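Home office phone tips, quick ones

Moved the support line to my kitchen in September, headset, softphone, the lot. Things that helped:

Plug the router in away from the microwave. Calls got choppy every lunch before I did this. Cable to the laptop if you can, wifi if you must.

Put a folded dish towel under the laptop. Kills the desk rattle callers hear when you type. Rug on the floor too, bare tile echos like crazy.

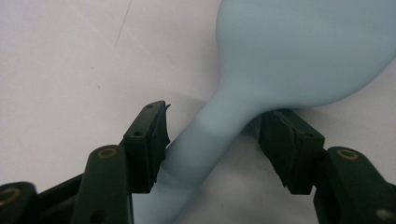 Pale blue balloon, long neck.

Headset foam gets gross. Pull it off, warm water, drop of dish soap, squeeze, air dry overnight. Don't use the dryer, mine shrank. Keep 2 sets and swap.

Voicemail greeting: record it standing up, in the closet, coats on both sides. Keep it to 14 seconds. Romain Chevalier does his in the car, also fine.

Call forwarding, test it form a different phone before you leave the house. Every time. Missed a whole morning of Granduta orders once.

Spare charger in the silverware drawer. Label it or the kids will take it.

More on hold music when I get a minute.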